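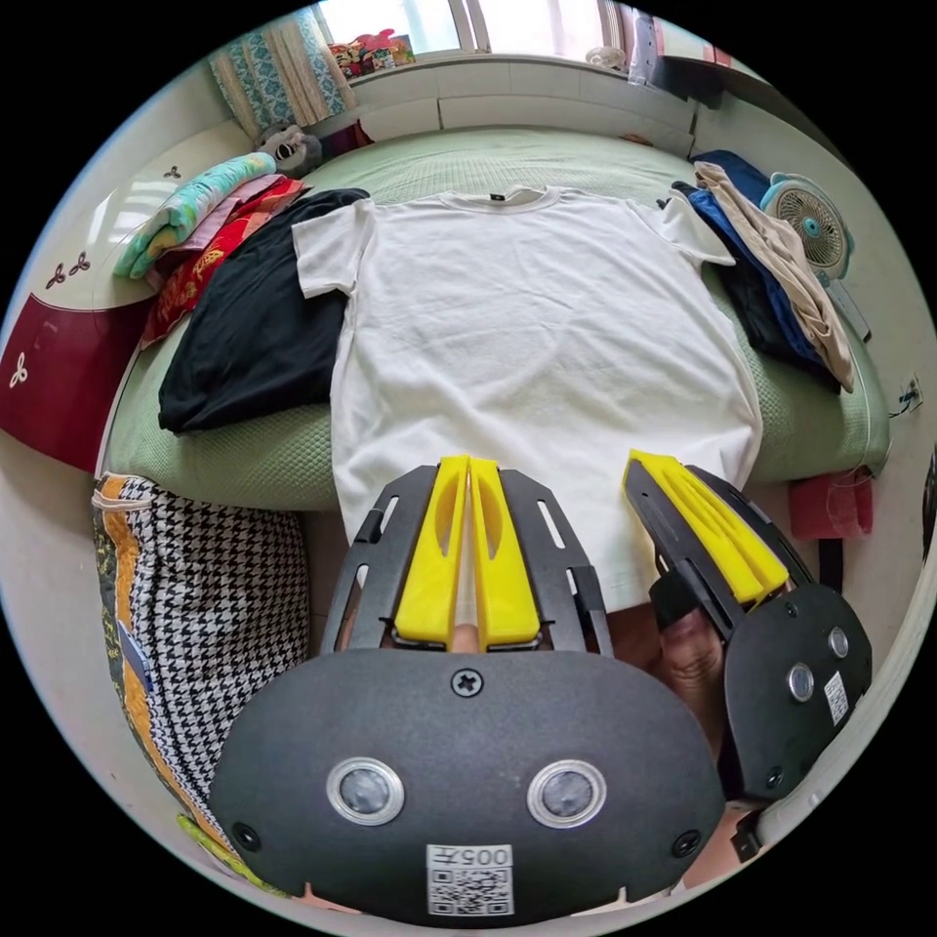
White T-shirt on the green quilt.

I gave up fabric softener in September and I've had enough people ask me about it that I may as well write it down. I also changed how I wash nearly everything else, mostly by accident, after the old top loader packed it in and I had to work out how to use its replacement.

The old machine was a Dursun that came with the house. It had one dial and it filled to the top every time whether you had a doona cover in there or three pairs of socks. The new one is a front loader, second-hand, bought from Toàn Doãn two streets over when he moved into a unit with a laundry cupboard too small for it. He wrote the cycle times on a bit of masking tape and stuck it inside the detergent drawer lid, where it's still hanging on.

First thing I learned is that a front loader wants far less powder than I'd been using. I had been tipping in a full scoop for years. The first load came out with white streaks down the legs of my work trousers and a smell like a swimming pool change room. I ran them again with no powder at all and there were still suds on the glass halfway through. So that was old detergent coming out, years of it.

I rang my uncle, Ctibor Jireš, who ran a dry cleaner's in Hinov until his knees went. He said to use two tablespoons for a normal load and one and a half if it was only dusty. He said most towels that people throw away for being stiff are full of soap and softener and could be saved with a hot wash and some washing soda. I had six bath towels in that condition and was about to buy new ones.

What I did with the towels, for anybody who wants to try it: a 60 degree cotton cycle with half a cup of washing soda and nothing else. Then the same cycle again with plain water. Then out on the line on a windy day, shaken hard before pegging. Four of the six came up well. The other two were thin in the middle and I cut them up for the car.

After that I stopped buying softener. The towels dry you better without it and I don't miss the smell. My sheets are a bit crisper than they used to be, which I like and which you may not.

T-shirts were the next job. I wear a plain white T-shirt under a work shirt most days, and mine had all gone yellow under the arms. I'd always assumed that was sweat, and it partly is, but my uncle reckons a lot of it is the deodorant reacting with it and then getting baked in. Chlorine bleach can make it worse, and I had been bleaching them. I now soak them overnight in a bucket with oxygen bleach, the powder kind, dissolved in hot water from the tap first and topped up with cold. The bucket holds enough for four shirts. A 900 gram tub of the Nornano powder lasts me a couple of months. It's a plain powder with no perfume and the tub has a decent lid.

The soak did not fix the worst two shirts. They went from yellow to cream. I wear them for painting.

Drying took longer to sort out than washing. The clothesline here is a rotary one that leans toward the fence, and in winter the fence side gets no sun past lunch. I used to peg shirts by the shoulders and got little points that showed through a jumper. Now I hang them upside down by the hem, pegs at the side seams, and they're flat enough to fold straight off the line. Anything with a collar goes on a hanger and the hanger gets pegged so it doesn't blow into the lemon tree. 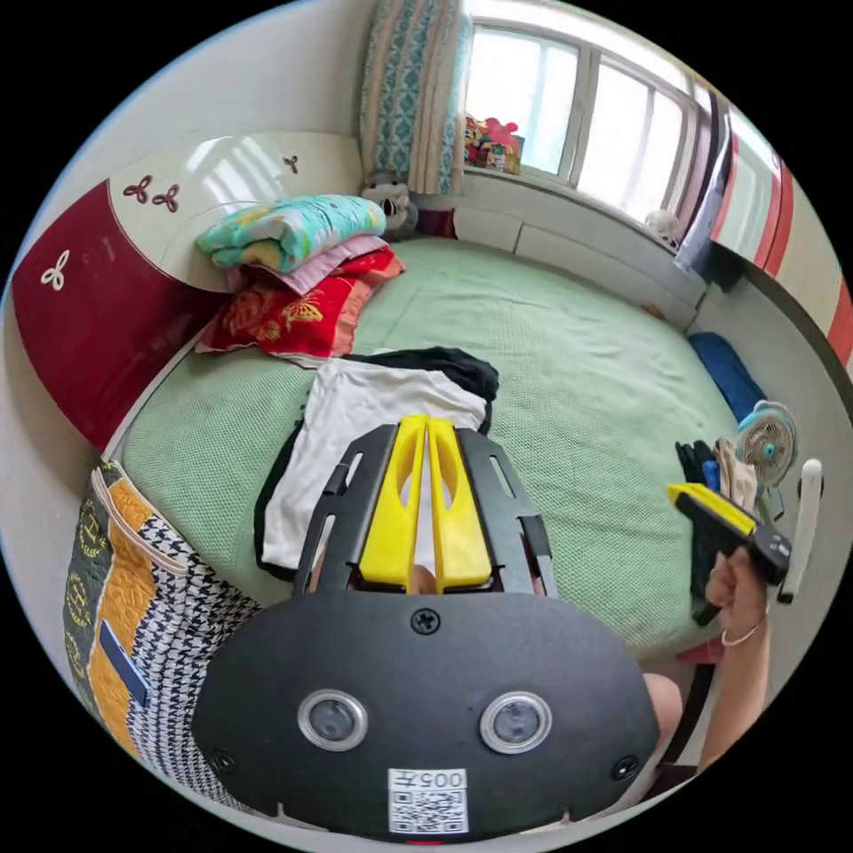

Folding is the part of all this I'd been avoiding. For most of my adult life the clean washing lived in the basket until I'd worn my way to the bottom of it, and then the basket got filled again. What changed it was doing smaller loads. The front loader has a quick cycle that takes 36 minutes, so I put one on before breakfast and it's on the line before I leave for work. In the evening there's one armful to put away and it takes as long as the news headlines.

I fold on the bed. The kitchen table is a better height but there are always crumbs on it. I do shirts in thirds, sleeves in, then in half and in half again, and they go in the drawer standing on end like files. I know this has been in every magazine for years. I resisted it for that reason and I was wrong — I can see every shirt I own and I've stopped buying ones I already had.

The wool things I still do by hand, in the bathtub, in cool water. I don't trust the wool cycle. Branislav Polák at work put a good jumper through his and it came out to fit his daughter, though he admits he may have had it on the wrong setting. I roll mine in one of the rescued towels, kneel on it, and dry it flat on a rack over the tub. It takes two days in cold weather.

Costs, as I was asked. The machine was 200 dollars plus a new inlet hose, because the old one had a split near the washer. The powder I already had, and at the rate I use it now I won't need another box until well into next year. I haven't compared the water bill properly. The last one was lower, but I was away for part of that quarter at Kelberg, so it doesn't prove anything.

Still on the list is the rubber seal on the door, which has a black line of mould in the fold that I can't shift. I've tried vinegar and I've tried the oxygen powder made into a paste. I leave the door open between loads and wipe the seal dry, and it hasn't spread, but it hasn't gone either. If anyone has got rid of one of these without replacing the seal, leave a comment and tell me what you used.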